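Robot build night - handout 4, shared shop section
W. Ruddock

Before you start: read handout 3 again, the wiring part. Half of you skipped it.

Tonight is simulation only. Goal - get the kitchen counter task running in the sim before anyone touches the home build arm. Project name is still Grorka, save your files under that and not "test2".

Order of work:
Load the kitchen file.
Set the arm speed to 60 percent. Not 100.
Home the joints, wait for the prompt.
Run the reach to the gray container. Stop at the rim, don't close yet.
Write down the joint angles at the stop.

Step limit per run is 548. If you hit it, your path is too long, shorten it and go agian. 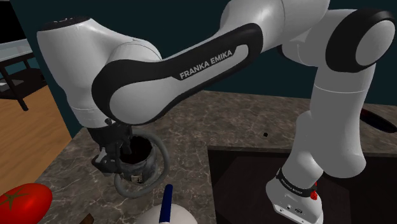 Ullum, June

Notes on the reach. Gripper comes down pointing at the counter, fingers at the rim of the container. Watch the hose - it loops right around the container, so a low sideways approach is a bad idea. Come in from above. Also keep clear of the tomato and the blue handle near the front edge of the counter.

Sink side: base is right by the basin. Keep the elbow up on the way back or you'll clip the counter.

Common mistakes
- closing too early. Wait for the stop.
- wrong units. Sim wants radians, the Koller board at home wants degrees
- saving over the shared file. Please.

Svatopluk Zelenák has the log template, ask him for it. Log at least 50 runs per pair, failed ones too. Last group got to 247 but they had two evenings.

For next time: bring your own gripper plates, drilled and deburred. M3 screws are in the drawer under the drill press. Read the Flasulel notes on backlash, first part only, teh rest is for later.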